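Workshop Tips: Getting Your Picking Software to Behave on a Small Bench

Posted 1 April 2023 by Aurel Olteanu

I get a lot of mail asking which gripper to buy, and hardly any asking how to lay out the code, so you can guess which one I want to write about. These are the habits I've picked up from bench sorting jobs where small items go in and out of bins. Some are about cameras, some are about planning, and a few are just housekeeping for people like me who leave five versions of the same config file lying around. 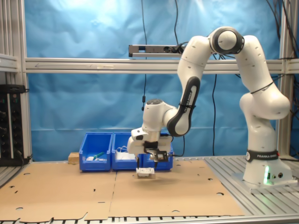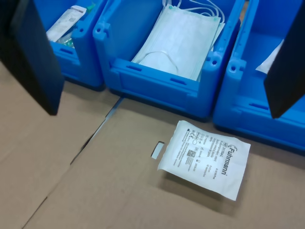
Blue bins on cardboard, from two distances.

Start with perception, and start with the surface. Your detector has to tell the item from whatever it's lying on, and people will spend weeks on the item and five minutes on the background. Cardboard is friendlier than bare aluminum because it's matte and doesn't throw back the lights, but look how much is going on in it: seams, slits, little round holes. That cut slot to the left of the white pouch in the second picture is a pale rectangle with clean edges, and to a simple segmenter a pale rectangle with clean edges is a very good pouch! I lost most of a January to one just like it. So grab frames of the surface with nothing to pick on it, run your detector on those first, and write down every spot where it fires. Then mask those spots or feed them in as negatives. I kept 500 background frames for my last job and I still add to the folder whenever the light changes.

Train on wrinkles

Sealed pouches are never as flat as the drawing says. The edges pucker, a corner lifts, and your depth points wander all over the place. Don't fit a plane to the whole pouch. Take the middle, throw out the border, and use the median height. My first version averaged everything and went in too high on one side, every single time.

If the item has printing on it, use it for orientation. Dense rows of small text have a direction you can pull out with plain old edge filters, no network needed. It won't tell you which end is up, though, so pair it with something lopsided on the label such as a large brand name or a square code.

Fingers in view

With a camera down near the gripper, your own fingers are going to be in the shot. Mask them! You know the finger width from the controller, so the mask can follow it. I render the mask from the gripper model and grow it by a few pixels, and the detector never sees the dark part at all. One thing to watch – if the image and the finger width come in on different clocks, the mask lags when the fingers move. Stamp both at the source and interpolate the width to the image time. Petrică Munteanu talked me into doing this properly after I'd spent two evenings tweaking the pixel border, and I have thanked him for it (grudgingly).

Bins are walls with a gap in them

For planning, please stop modeling a bin as one solid box. I did that for ages, and then had a special "ignore collisions now" flag for reaching inside, which is a horrible thing to have in your code. Build the bin out of its floor and its walls. If the front is scooped low, model the low front as its own piece with its own height, and the planner will find the easy way in all by itself. Pad the walls by the amount you trust your calibration and no more. Too much padding and the bin closes up on you.

Rows of bins pushed up against each other need one extra check. The finger that isn't doing anything interesting can still be hanging over the neighbor. I check the open gripper, the closed gripper and everything between, at the pick pose and for the whole way back up.

Loops and tangles

Anything with ear loops, cords or cables deserves its own category in your task list. Folded face masks look like a nice neat stack until you lift one and the loop of the next one comes along. My routine goes up slowly for the first bit, stops, takes a fresh image, and compares the bin to what it expected. If more has changed than one item should account for, it sets everything back down and tries a different grasp point. It's slower, and I don't care.

Put the cables in the model

Cables on the arm don't show up in the robot description file you downloaded. I add a couple of fat capsules around the wrist wherever a loop sticks out. They're ugly in the viewer and they've saved me a connector or two. Do the same with anything that dangles from an overhead bar.

Keep the slow bits out of the fast loop

My planner used to log from inside the control loop, and every so often the arm would stop with a communication error that I could never reproduce when I was looking for it. Now the loop copies its state into a buffer and a separate thread does the writing. The buffer holds 4,000 samples, and if it ever fills up I drop the oldest ones and raise a warning. Nothing in the fast loop opens a file, prints a line or allocates memory.

Name your runs like a grown-up

Every run gets a folder with the config, the calibration, the code version and the log in it. I used to name mine things like "test_final_new", and when I finally went to compare two planners I had 182 folders and no clue which settings went with which. Write the config out from the program at startup, after all the overrides are applied, so what's saved is what ran.

Replay before you retune

When a pick fails, put the recorded images back through the same software before you touch a threshold. Mine goes through 2,000 saved frames while I make coffee, and it catches the fix that helps one pouch and breaks three others. Keep the failures in their own list and run them first – you'll know sooner.

Next time I'm doing hand-eye calibration, including the target I printed at the wrong scale. If you have a calibration question, send it in before then and I'll try to fit it in.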